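Usero Chores: data card and README

Version 8. Maintained by the Raritz group. Covers tabletop clearing and food handling with a humanoid.

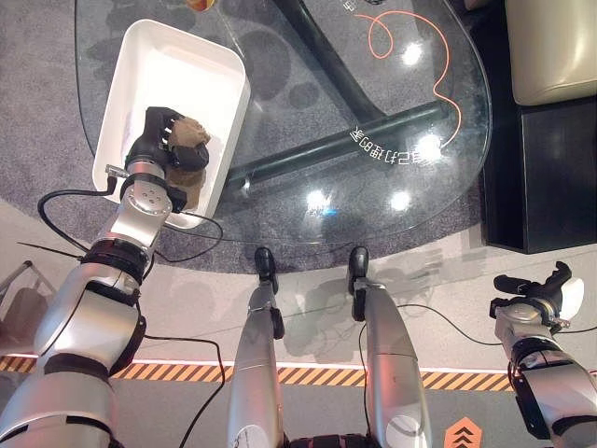

Read this before you download. The release holds 3265 episodes, all teleoperated. Every success in it is a person's success, carried out through a machine. If you want evidence that robots can do housework, look elsewhere.

What is in it
Head camera video, joint states for both arms and hands, and a one-line task label per episode. Typical labels are "pick up bread from tray" and "put item back in tray". No knives, no stoves, no running water.

What we found
We trained the Seol baseline on the full set and ran 20 trials per task on the robot. It did fairly well on trays it had seen in the same room. Move the tray to another table and it fell apart — usually by closing the hand too early. We don't report one overall score. The last one we published got quoted as "household ready" and we regret it.

Known problems
- 609 episodes have a late gripper signal. They are flagged in the index, so drop them if timing matters to you.
- Glass tabletops confuse the depth estimates. Use color only for those episodes.
- Labels say "done" when the operator said so. Some of those grasps would squash a soft roll.
- One robot model, a small group of operators. Expect poor transfer.

Setup
Unpack the archive, set the data path in the config file, then run the Itau loader. The index builds on first run and can be slow.

Not suitable for
Safety claims, product demos, or any estimate of when a robot will clear your kitchen table. The next version adds failed autonomous runs, planned for February.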